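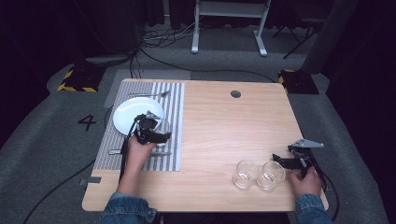
# evgate-authlogs

Hi! This repo holds a cleaned-up set of SSH and VPN login records that I use for practicing log triage. I started it for myself, then two friends at work wanted a copy, then their friends did, so now it lives in public and I have to write things down properly (or try to).

Last updated 9/8/24.

## What's in it

There are 3,671 login events in one CSV, plus a much smaller file of labels. The events come from Evgate, a small jump host I ran for a hobby hosting setup, and from the VPN box sitting in front of it, which is called Tollus. Both were open to the internet the whole time, so you get plenty of password guessing mixed in with my own very boring logins.

```
data/
 events.csv
 labels.csv
scripts/
 scrub.py
 replay.py
```

The columns in `events.csv`:

| column | what it holds |
|---|---|
| `ts` | UTC timestamp, to the second |
| `host` | `evgate` or `tollus` |
| `src` | scrambled source address |
| `user` | username tried, scrambled if it was a real account |
| `method` | `password`, `key` or `cert` |
| `result` | `ok`, `fail` or `drop` |
| `session` | blank unless `result` is `ok` |

Made-up usernames that attackers tried (`admin`, `oracle`, `test1` and so on) are left as they were. They're half the fun! Real accounts turn into `u01`, `u02` and up.

## Getting started

You need Python 3 and pandas. Then:

```
python scripts/replay.py --speed 5
```

`replay.py` spits the events out as syslog lines at whatever speed you pick, so you can point them at your own collector and watch your alerts go off (or not go off, which was my experience the first time). If you want everything at once, pass `--speed 0`.

Send it to a test collector, please. I once aimed it at my live one and spent an evening clearing out alerts for an attack that was months old.

## About the labels

I labeled every event `benign`, `noise` or `look`. The last one means "a person should look at this," and it does NOT mean "this was a break-in." There are 2 sessions in the set that I still can't explain. Both used a valid key, both came in at an odd hour and neither did anything I'd call bad. I marked them `look` and left them alone. If you have a theory, open an issue, I'd love to hear it.

Caradog Skyrme went through the labels after me and changed a bunch of them, mostly slow guessing runs I had waved off as noise. Where we disagreed, `labels.csv` keeps both calls in `label_a` and `label_b`. I'm `a`. Caradog is usually right, so if you only want one column, take `b`.

## Scrubbing

Source addresses are run through a keyed hash, with the key thrown away. The same address always gives the same value, so you can still group by source, but you can't get back to the network it came from. Yes, that means no geo lookups, and no, I'm not going to publish a version with them.

## Known problems

- Tollus had its clock wrong for part of June. I shifted those rows, but the order of events within a single second can't be trusted.
- `method` is blank on dropped connections.
- A few failed logins show up twice because the log shipper retried. I left them in, since real logs do that too.
- It's one tiny setup. Please don't train a detector on this and put it in front of a real company!

## Other versions

The `oltis` branch has the same data as JSON lines. The `hughes` branch is an old layout that I keep only so older notebooks don't break. I won't be fixing anything there.

## License

Data is CC BY 4.0, scripts are MIT. Bug reports go in the issue tracker, and a row number or two helps me a lot.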